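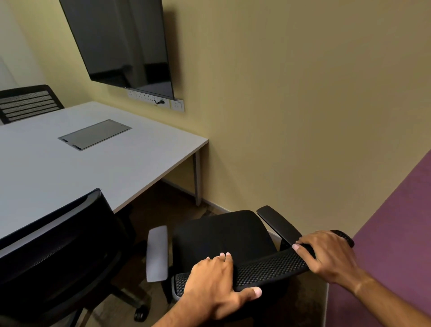 Minutes, room reset robot meeting
13 Jan 2021 | By Nele Wiegand
6 comments | 2 shares

We use cookies to remember your settings. Accept / Manage

On the call: Sachiko Morikawa, Toshiko Kinoshita, Kohei Uchida, Itsuki Nakajima (joined late, his other call ran over) and me, taking notes and talking too much as usual. If I've got you down wrong, leave a comment and I'll fix it before these go in the Brarnbridge folder.

1. Last time's actions

Toshiko got the Fluden quote, hooray! Kohei still owes us the door widths for the upstairs rooms. I was supposed to write up how the evening reset goes now, and I did, though Sachiko says it reads like a recipe. Fair enough. It's in the folder anyway.

2. What we want the thing to do

Long chat on this one. The evening job is pushing the chairs back in, squaring them to the table and moving on to the next room. Sachiko wanted wiping tables on the list too, and Kohei was pretty firm that we should get chairs right first and leave wiping for another year. I'm with Kohei, and Sachiko came round as long as it's written down that she asked. It's written down!

Itsuki brought up casters. A chair on wheels doesn't go where you push it, it swings, and if the armrests are set too high they bump the table edge and the whole chair stops dead. He'd like any demo to be done with our own chairs on our own carpet, and I can't see a supplier minding.

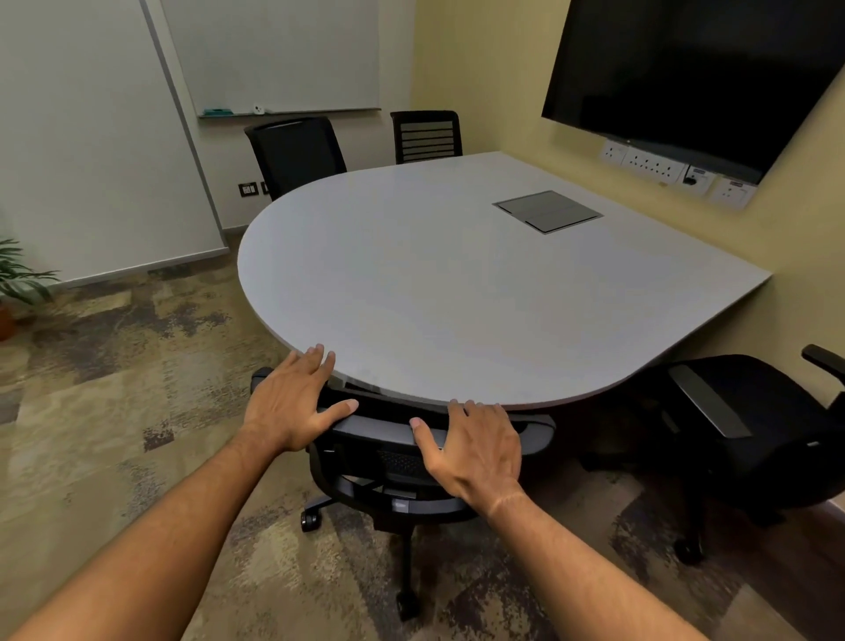
Can one robot cover both floors, or do we need two?

One should cover it if it can ride the elevator by itself, and Fluden says theirs can, with an add-on box fitted in the elevator car. Without the box somebody has to ride up with it. Toshiko is checking whether our elevator company will even let us fit one.

3. Quotes

Two so far. Fluden would lease us the mobile base with one arm at $1,120 a month, service visits included. Skider only sells outright and hasn't sent a price yet, so we can't compare them, which is annoying because Kohei liked their gripper a lot better (softer pads, less likely to snag a mesh backrest). Hirose came up as well, but they only do the grippers and we'd have to find a base to go with it. I said I didn't fancy being the person who bolts those together. Parked.

Toshiko reminded us that the lease doesn't cover replacement finger pads. Those are $400 a set. She wants one spare set in the first year's budget and I've added the line.
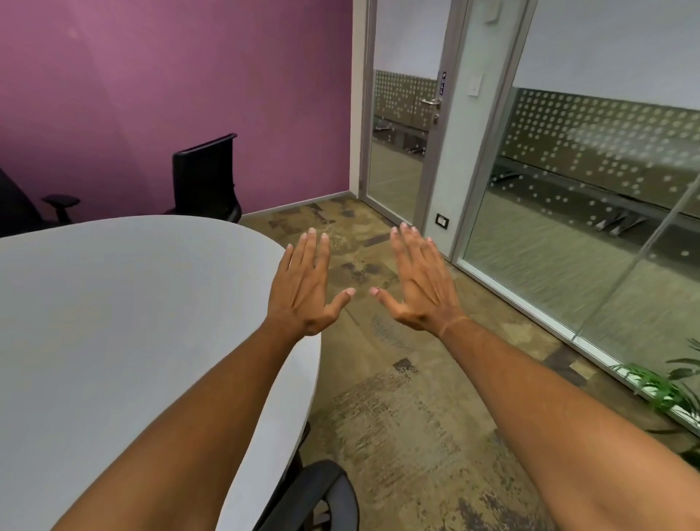

Kohei then asked about glass, and we went round on it for a good while. Some sensors see straight through a clear panel, and he'd want to know how each machine copes before we sign anything. Itsuki thinks the frosted bands might help, depending on how high the sensor sits. None of us knew, so it's going to both suppliers as a written question.

Potted plants also came up. Long leaves and a swinging arm, you get the picture. Sachiko is happy to move them for a trial but she doesn't want them gone for good.

4. Trial

We agreed to ask Fluden for a trial of 30 days in April, in four rooms on the lower floor, evenings only. No lease gets signed until it's over. Sachiko will ask whether the trial fee comes off the first month.

5. Actions

Kohei: door widths, really this time
Toshiko: elevator company, and chase Skider for a price
Itsuki: write the glass question and send it to both
Sachiko: trial fee
Me: update the budget sheet, book the next call

Itsuki had to run before we picked a time, so I'll send some options around by email.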